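How I Label Grasp Attempts Without Losing My Mind

So you've got a gripper, a pile of recorded attempts, and a policy that does great on some of them and faceplants on the rest. I've been there! This is the routine I use for turning a messy batch of shelf-and-table trials into numbers I can trust. It grew out of the Trastham runs (that's our nickname for the setup with the steel shelving and the blue bins), and it should carry over to pretty much any two-finger gripper with a wrist camera.

You'll need a wrist view, a fixed view, a spreadsheet, and more coffee than you think.
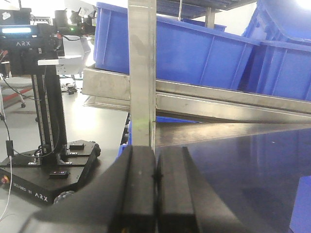

Godbridge, February

Start with the wrist camera. I know, the fixed one is nicer to look at, but the wrist view is what the policy gets up close, so that's where I want my first label to come from. Go to the moment just before the fingers do anything and write down what's straight ahead of them. A post? A bin rim? Bare table? I keep it to one word if I can. Steel uprights get their own word in my sheet, "post," and I'm really glad I added it, because for weeks I had been dumping those in with "other" and wondering why "other" was such a disaster.

Next, do the same for the fingers: open, part way, or shut. Don't try to guess what they're going to do next. Just put down what you've got at that moment.

Then switch to the fixed view and label the object separately, in a fresh column, with the first column hidden. (Océane Lévesque talked me into hiding it. I grumbled, and then my two columns stopped agreeing so suspiciously well.) I use three words for the object: upright, tipped, or gone. Add a second mark for where it sits compared to the fingers: between, outside, or can't tell. Please use "can't tell"! It's a perfectly good label.

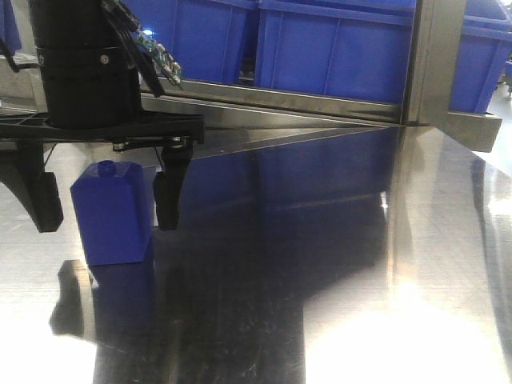
Blue bottle shape, upright, with the fingers over the table. I marked it "between."

Watch out for shiny tables. Ours is polished steel, and everything blue shows up twice, once for real and once upside down. If you're running any kind of automatic object finder to speed up the labeling, it will happily draw a box around the reflection. My fix is boring: I mask out the worst of the glare, run the finder, and throw away any box that sits directly under another box of the same color. Whatever's left I check by hand.

Okay, now the split. Our last batch was 200 attempts. I pulled 9 where the two views were out of step in time and set them aside in their own tab, so don't delete yours either, you'll want them when you go fix your clocks. Everything else gets sorted by that first one-word label before I look at success at all.

With the table attempts on their own, the Charbonneau policy came out at 89 percent. Mix the shelf attempts back in and that number tells you very little, so I report the two groups on separate lines and skip the average.

Last step: relabel a handful the next morning without peeking at your old answers. If you disagree with yourself on more than 3, tighten up your definitions and go again. Mine usually fall apart on "part way," so if you have the finger opening in your logs, pick a cutoff and use that instead of your eyes. I'm moving the Bretau sheet over to that now and I'll post the template when it's done.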